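How to test if a machine can do a chore at your home: the snack tray method

By Yurii Nechyporuk

People often ask me if a robot can tidy their house already. My short answer is: one chore, sometimes, if you prepare the chore well. The long answer depends on your own rooms and your own things, so I prefer to teach you how to test it. You do not need a laboratory. You need a tray, some packets of snacks and one free evening.

I use this test at Ditholm, where we compare grippers before anyone writes software for them. You can do it with a hand-held gripper, a small arm on a table, or kitchen tongs if you only want to understand the difficulty.

Step 1. Choose a chore with a clear end. "Clean the bedroom" is too big. "Take every packet out of the tray and put it on the cloth" is good, and two people will agree when it is finished.

Step 2. Collect mixed packets. Take some stiff ones, some full of air, and some long and transparent. Please do not buy ten of the same kind. A machine which picks one kind well will look much smarter than it is.

Step 3. Put the tray on a soft surface. A bed or a sofa is better than a desk for this purpose. Cloth makes folds, the tray can slide when a finger pushes its side, and this is how things are in a normal home.

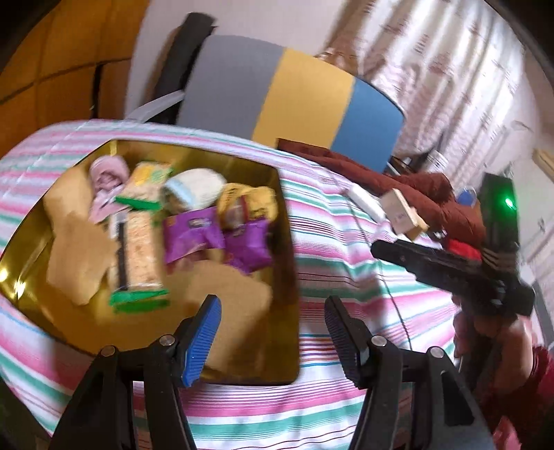
Step 4. Do the chore first by yourself, with the gripper in your hand. Go slowly and notice where you hesitate. Most people have trouble with packets near a wall of the tray, where one finger has no room to go down. Crumpled plastic is the second trouble. It bends away when the fingers close, and you hold only a corner.

Step 5. Now let the machine try, and write down each attempt. I write three words only: picked, dropped, or missed. Last June I made 300 attempts with the Baston gripper, and 118 of them were missed or dropped. It was useful to see that the same packets failed again and again.

Step 6. Change one thing and repeat. Try another light, because a shiny tray gives reflections and a camera can take them for an object. Then turn the tray a quarter. If the result becomes much worse, the machine has learned your table — it has not learned the chore.

Step 7. Compare the time. I need 34 seconds to empty my tray with the hand gripper. The arm from Maksymiv needs up to 10 minutes for the same tray, and I must stay near it.

So, can you buy a helper for this work today? For sorting equal boxes on a shop floor I would say yes, and the Irildale workshop does it every day. For a bedroom with blankets and snack packets I would wait. Keep your notes, and run the same test again when you have a new gripper or a new version of the program.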